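Kerau hand-held gripper kit – evaluation talk
Speaker notes, June 16, 2021
Agata Valentini

Slide 1. Title
Say what the talk covers: the Kerau kit as sold by Randero, what we tested, what we would order again. Leave the pricing tiers for questions. Pass the spare finger pads along the front row now so they are back by slide 6.

Slide 2. What is on offer
Two versions. The base kit is the gripper, one set of pads and the mounting plate. The full kit adds the camera bracket and a licence for Jatoi, the recording software. We had the full kit on loan. The catalogue calls both versions "Kerau", so check the part number before you sign anything.

Slide 3. Test set-up
Bench work only. One item per trial, picked off a flat table or out of a plastic tub, then set down inside a taped square. 184 trials planned, 176 usable. The other eight were lost when a Jatoi session closed without saving. Randero has the log and has confirmed the fault. Our build was the one shipped in November.

Slide 4. The jaws
Two opposed fingers on a linkage, flat black pads, ring inserts at the pivots. Point out that the pads come off separately from the arms. Changing a pair took us 9 minutes the first time, mostly spent looking for the right driver. It is not in the box.

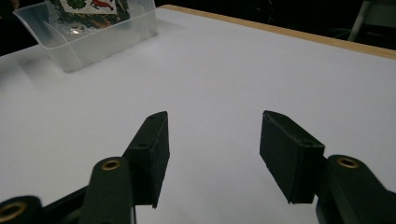
Pad alignment matters more than the manual suggests. If one side is mounted a little high, thin items turn in the grip as the jaws close. We now check both pads against a straight edge before each session. Soft packets were the hardest items to pick up flat off the table, and rigid boxes gave no trouble at all.

Slide 5. Camera bracket
Fixed angle, good view of both fingertips. Dark pads on a pale tabletop are easy to pick out in the recordings. We did not test on a dark surface and should say so. The bracket screws worked loose twice – thread lock fixed it.

Slide 6. Compared with Brekia
Brekia is lighter and the trigger is easier on the wrist over a long shift. Its pads are moulded to the arm, so a worn pad means a new arm. Collect the spares here.

Slide 7. Recommendation
Order the full kit for the bench group, with 2 extra sets of pads. Hold off on the service plan until Randero puts the repair turnaround in writing. Jatoi needs the save fault patched before we record anything we can't repeat.

Slide 8. Questions
Likely ones: left-handed use (works, but the cable gets in the way), cleaning (dry cloth only), warranty on pads (none). The trial sheets are in the shared folder under Kerau.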